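Menthorpe handling study
Progress report to the Buven fund, second period
Submitted 8/17/23

Where we are

The plan for this period was 400 recorded examples of the hanging task. We have 329 on disk. I would ask the fund not to read too much into either figure. The target was set before anyone had tried the task, and the total on disk includes recordings I do not expect to keep.

After the first full check, 131 of the 329 were put aside. Most of those had a stretch where the position of one gripper was lost for long enough that the path had to be guessed by the software. A guessed path looks smooth on a plot and is wrong in the places that matter, usually just as the fingers close. Some of the others were sound as recordings but did not show the task as written: the operator dropped the item, or hung it on an arm other than the one called for. These have been kept in a separate folder. Pomitier would like them back in the main set, on the grounds that a system should see mistakes. I can see the argument for mistakes that are labelled as mistakes. Ours are not labelled, and labelling them is not in the budget.

What changed since the last report

The first period was spent on stiff objects, which went quickly and told us very little. We have moved on to small items of clothing and accessories, to be picked up from a flat surface and placed on a display stand. They bend, they turn when lifted from one side, and they often need one hand to steady while the other takes hold. The proposal described this as a modest step up. It was a large one. Operators who were comfortable with the stiff objects needed most of a session to become steady with the soft ones, and their early attempts account for a good share of what was put aside.

We also changed the written instructions. The old version said to place the item "neatly", and every operator had a different idea of what that meant. The new version says which arm of the stand to use, and that the item must stay on it after both grippers have been taken away. It says nothing about neatness. 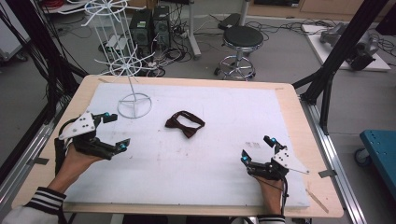 The matter of variety is the one I would most like the fund to consider. The proposal promises a "varied" set of examples without saying varied in what. At present the starting position of the item changes from one recording to the next, within limits, and the stand is moved between blocks. The table, the lighting and the room stay the same. If the fund hopes for a system that will cope in a shop stockroom, nothing collected so far gives a reason to expect it. A second surface and a second room would be a start. Both were cut from the plan in January to save money, and I said at the time that we would be back here asking for them.

Trial of the learned behaviour

The interim model was trained on the first accepted recordings and tested on the same items. The La group, which did the training, has described the outcome as encouraging. I would be more careful. The model reaches towards the item well and closes on it in most attempts. Bringing it to the stand is less reliable, and leaving it there less reliable again. No test has yet been run with an item the model had not been shown. Until it has, we cannot tell learning from copying, and I would not want the word "encouraging" repeated in the annual summary without that caution beside it.

I have asked for a plain comparison: the same model trained with half of the accepted recordings, and then with all of them. If the two perform alike, more of the same recordings will not help and the money should go elsewhere. La has agreed to do this but has not given a date.

Problems

Time lost to set-up was higher than planned. Each session begins with a check that both grippers are being followed properly, and when the check fails it has to be repeated from the start. The check was not costed in the original timetable. Skipping it was tried once, and the whole of that day's work is among the recordings put aside.

Operator tiredness was raised in the last report and remains open. Quality falls in the second half of a long session, which shows up as hesitation before the grasp. Sessions have been shortened, so the daily total is lower. I think that is a fair exchange, though it makes the target harder to reach.

Spending

We are within the sum released for this period. The underspend on materials comes from the second surface not being bought, and should not be taken as a saving. Operator hours are slightly over.

Requests

1. That the target be restated as accepted recordings, with the number recorded given separately.
2. That 2 further items be added and held back for testing only.
3. That the second surface be restored to the plan before any more hours are paid for at the present table.

If the third request is refused we will carry on with the existing arrangement and will probably reach the original figure during the next period. I am not convinced that reaching it would be worth much. The list of recordings put aside, with the reason entered against each, has been sent to the fund's office separately.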